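## 4.3 Recording a pick-and-place set in Lolter

Work through these steps once per task. A full set is 50 episodes.

1. Open the task file and check that the target is set to `pawn` and the goal to `plate`.
2. Set **Layout shuffle** to 5. Lolter moves the loose objects to new spots after every fifth episode.
3. Select both views, **Scene** and **Wrist**. Ralleo will not load a set with one view missing.
4. Press **Record**, then drive the arm with the hand controller. Open the fingers before you start down.
5. Straddle the pawn with the fingers, close, lift, and release over the plate.
6. Press **Keep** or **Discard**.

> **Caution:** Do not pause recording during an approach. The joint log keeps running and the views fall out of step.

Scene view and wrist view, pawn task:

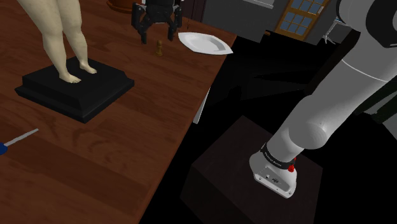
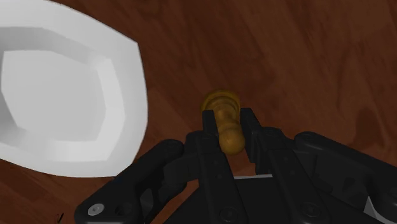
7. When the counter reaches 50, choose **Export** and enter a set name.

**Note:** Discarded episodes are not counted. If you discard more than 11 in one set, lower the controller speed (see 4.5) and start the set again.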